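**March 2023**

## The old ferry road to Fetdale

Readers who drove to the lake before the bridge opened in 1985 will remember the Fetdale ferry. It carried seven cars at a time, and on a summer Saturday the line backed up past the feed store. If you missed the last boat, you slept in the car or took the long way through Katona.

The long way was a county road, gravel for most of its length. It followed the creek out of Katona, climbed the ridge and came down at Mindska, where there was a gas station and a diner with a motel behind it. My parents stopped there every trip. The drive took about 4 hours if the creek was low, and my father kept a tow chain in the trunk for when it wasn't.

After the bridge opened, the state moved the route number to the new highway and the old road went back to the county. The gas station closed first. The motel rented rooms by the month for a while and was later torn down. The diner sign is still standing, with no lettering left on it.

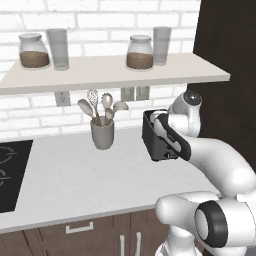
You can still drive most of the old road. The pavement ends 11 miles out of Katona, and from there it is graded once a year, usually in September. The ridge section is narrow, so go slow on the curves and pull over for log trucks. The last stretch down to the ferry landing is gated, but there is room to park and walk in.

We are looking for old road maps that show the ferry crossing, along with any motel postcards or matchbooks from Mindska. Drop them at the Jurnlow library desk with your name and phone number – we will copy them and get them back to you.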